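About Keltska

Keltska is a bookkeeping and payroll business for small employers in regional Victoria. We do the wages, the super, the BAS and the shoebox. If you don't have a shoebox, you have a glovebox, and we do those too.

We started out under the name Fastico, chosen over a long lunch and regretted by afternoon tea. Fastico sounded like an oven cleaner, and for two years we took calls from people who wanted some. The sign came down one June, right in the thick of end of financial year, which tells you a bit about our planning back then. Keltska doesn't mean anything in any language we've checked. It was free to register and it fitted on the window.

Who we work for

Shearing contractors, cafés, a couple of vets, panel beaters, one brass band with an unexpectedly complicated payroll. Most of our clients have fewer than 20 staff. At last look there were 552 of them on the books, the furthest being a roadhouse whose receipts arrive smelling of chips.

We don't take on listed companies. None has asked, but we like to have the policy ready.

What we do

Weekly and fortnightly pay runs, including casuals, juniors, apprentices and the nephew who helps out on long weekends and has never filled in a tax file declaration. We lodge through Single Touch Payroll, so the tax office hears about your wages when you pay them. We reconcile the bank accounts monthly. We chase your overdue invoices in a tone we call "disappointed aunt", and it gets results.

We also untangle. A good part of our new work comes from people who set up their own software on a rainy afternoon and ended up with GST on the dog food. Bring it in. We have seen a ute depreciated twice and a fridge on the payroll.

We don't give investment advice, we don't do divorces, and we can't tell you whether your brother-in-law's café is a good idea. We may raise an eyebrow.

How we charge

A fixed monthly fee, agreed before we start and written in a letter you can read in one sitting. The first 60 minutes are free, and we've been known to let it run on if the story's good. We stopped billing in six-minute blocks after a client timed her own sneeze and queried it. She was right, as it happens, and she's still with us.

If your business grows, the fee goes up. If it shrinks, the fee goes down, and we will bring that up before you have to.
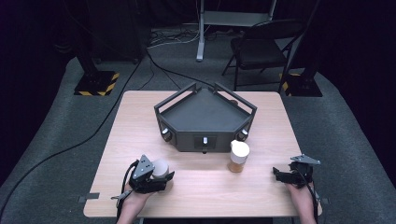 Do I have to change my accounting software to come across to you?
Most people stay with what they've got. We work in all the common packages, and if yours is an uncommon one we'll have a look at it before anybody signs anything. The exception is a spreadsheet with more than 60 tabs, where we will want to have a conversation.

Our people and our neighbours

There's a small team of us, mostly registered BAS agents and the rest studying to be, which they do at their desks with headphones in and a look of great suffering. We share the building with Rizk, the conveyancers, who own the good printer, and our phones and backups are looked after by Vorudex from across the road. When the internet drops out we can see them through the window, and they can see us looking.

The kettle is communal. The biscuits are not, whatever the conveyancers have told you.

Dropping in

Come by any weekday morning, or leave your papers in the slot beside the door. Please use an envelope. Loose receipts go straight under the mat and we find them in spring. Parking is round the back — mind the gutter, it's deeper than it looks and it has had two hubcaps off us already.

Page last updated 2021-04-01. The fees really are what we say they are, despite the date.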